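Workshop and Garage > Sinks, Tubs and Wash-up > Gray metal bin as a utility sink – seal the holes or use them?

carhuamaca_n
Posts: 140

I picked up a large rectangular metal bin from the Venddale surplus yard and want to turn it into a wash-up basin for the garage. The walls flare outward toward the rim. A sloped panel runs side to side and cuts off a narrow compartment at the back. I do not know what it was built for. The yard had it tagged "hopper, misc."

Requirements:

Hand washing, garden tools, kids' toys, the occasional dog bowl. Cold water only, from a hose bib on the same wall. Waste goes to a floor drain.

Questions:

1. There are two drilled holes near the front of the floor and a much smaller one in the rear compartment. Plug all of them and cut a proper drain, or enlarge one of the existing two?
2. Is the floor worth coating? It is bare and scuffed.
3. Does the panel stay? 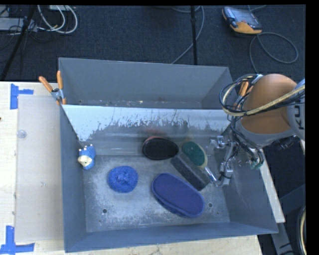 RE: Gray metal bin as a utility sink

medardo_w
Posts: 3000

The holes are in the wrong place for a drain unless you pitch the bin toward the front. A flat floor with a front hole leaves standing water along the base of that sloped panel. You have two options.

Option A: shim the rear legs of whatever stand you build, enlarge the hole on the left (the one on the blue scrubber's side), fit a bulkhead drain, and plug the other.

Option B: plug both and cut a new opening in the center of the front section. Pitch matters less, but you are cutting a large hole in metal you have not identified.

I would take A. Less cutting.

What is the material? Put a magnet on it. A plain magnet will not separate every stainless from every carbon steel, but if it does not stick at all you can rule out carbon steel and galvanized.

RE: Gray metal bin as a utility sink

pcondori
Posts: 500

Disagree with A. If the stand is pitched forward then anything you set on the floor slides to the front and sits on the drain. A scrubber like that blue one will block a small drain completely. Ask me how often I clear mine.

Cut the center hole and use a basket strainer. It is one afternoon with a hole saw and cutting oil. Run the saw slow.

Also, look at the rear compartment before you do anything else. I see rusty specks along the bottom seam. That could be debris that fell in or it could be the seam. Brush it out, wipe it with mineral spirits and look again. If the color comes back after a damp week, it is the seam.

RE: Gray metal bin as a utility sink

medardo_w
Posts: 3000

A pitch steep enough to drain will not move a scrubber. I have a quarter inch per foot on mine and a bar of soap stays where I put it.

RE: Gray metal bin as a utility sink

pcondori
Posts: 500

Dry, yes. With the hose running, no.

RE: Gray metal bin as a utility sink

m_ospina
Posts: 50

Question for the OP. Is the purple oval thing next to the right-hand hole a shoe sole or a case? If it is a case, keep it out of there. If it is a sole, the floor length looks fine for boots as well.

On coating: I did mine with the Vakeck two-part tub kit. It held up on the walls and failed on the floor in under a year. Tools chip it and water gets under the chips. I would leave the floor bare if it is stainless. If it is galvanized, leave it bare too and accept that it will dull.

RE: Gray metal bin as a utility sink

carhuamaca_n
Posts: 140

It is going back in the house either way. Noted on the coating.

Magnet result: no pull on the floor, no pull on the walls, no pull on the sloped panel. So not carbon steel. The bright band along the top of the panel has fine scratches in it, and they do not show a different color underneath.

I brushed out the rear compartment. The specks came up with a stiff nylon brush and left no pitting that I can feel with a fingernail.

RE: Gray metal bin as a utility sink

arben_n
Posts: 500

Then it is aluminum or an austenitic stainless. Weigh it if you can. Aluminum at that size you can lift with one arm.

If it is aluminum, do not use a brass bulkhead. Use plastic with a rubber gasket on the wet side. Brass on wet aluminum will corrode the aluminum around the fitting. The Drillden nylon bulkhead is fine and so is the Apaza one. The Apaza has the wider flange, so use that if your hole comes out rough.

On the panel: keep it. It stiffens the long walls. Put the hose fitting and a soap shelf behind it. You will need a second, smaller drain back there or splash water will collect. That small hole near the left end of the compartment is already a pilot.

RE: Gray metal bin as a utility sink

pcondori
Posts: 500

Agree on the plastic bulkhead. Still disagree with anyone using the front holes.

RE: Gray metal bin as a utility sink

carhuamaca_n
Posts: 140

It is light. I am calling it aluminum.

Plan as of now: center drain, Apaza bulkhead, basket strainer, both front holes closed with rubber-washered bolts, rear hole opened up and tied into the same waste line with a tee. Panel stays. No coating. Stand from 2x4 with a slight pitch to the center from both ends – I will bend the floor with a block and a mallet if it does not have enough dish.

RE: Gray metal bin as a utility sink

medardo_w
Posts: 3000

Do not mallet the floor before the hole is cut. Cut first, fit the flange dry, then see what it needs. And use stainless bolts with nylon sleeves in the front holes, same reason as the brass.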